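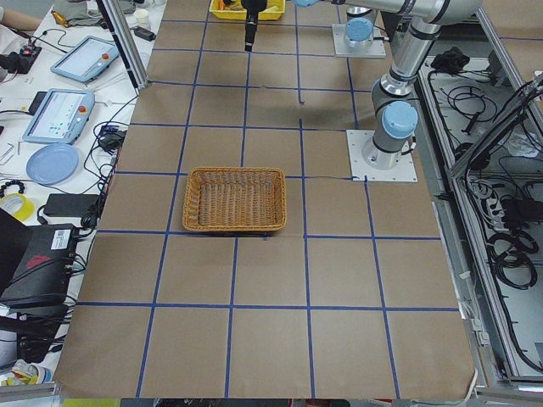
Fuveck Kraft Table Covering, Heavy Grade

Indented brown kraft paper on a continuous roll, for covering worktables, packing benches and layout surfaces. Supplied by Besetti from the McPhee warehouse. Sold by the roll only.

Specifications
Roll width: 900 mm
Core: plain cardboard, open both ends
Color: natural brown, both faces
Finish: smooth one side, ribbed reverse
Coating: none
Rolls per carton: 3

Choosing a side
The smooth face takes pencil, marker and tape. The ribbed face grips the table and should go down in most cases. For painting or glue work either side may be used, but the paper is uncoated and liquids will pass through. Put a plastic sheet underneath if the tabletop matters.

Laying the paper
Leave the cut roll flat overnight before fixing. Paper taken straight from the core holds its curl for a day or more, most of all in the last turns near the core. Start at one end, fix the short edge, then draw the sheet along the table and fix the far end under light tension. Long edges go last. Where one width does not cover the table, overlap the second sheet by 2 inches and run the tape over the seam.

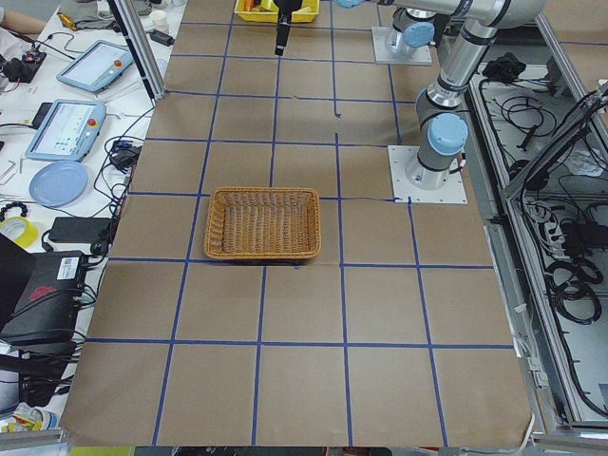 Tape
Painter's tape and low-tack crepe tape both hold on the smooth face. Removing either one will lift some fiber if it has been down longer than a week. Vinyl floor tape bonds harder and should be treated as permanent for the life of the sheet. Press long runs from the middle outward; pulling tape tight as it goes down will pucker the paper once the tape relaxes.

Humidity
Kraft paper grows across its width in damp air and shrinks when the heating comes on. A sheet fixed hard on all four sides in summer may split at a corner by February. Leave one long edge free in rooms without climate control.

Storage
Stand rolls on end in the carton. Rolls stored on their side develop a flat spot that shows up as a repeating crease.

Cutting
The Drirnico bench cutter accepts this width with the side guides removed. A straightedge and a fresh utility blade work as well.

Ordering
Carton orders ship in 2 working days. Orders of 9 cartons or more go by freight and need a loading dock or a liftgate — state which when ordering. Opened cartons cannot be returned. Questions on width or grade go to Ye-ji Ra at the Besetti order desk.

Page revised October 18, 2025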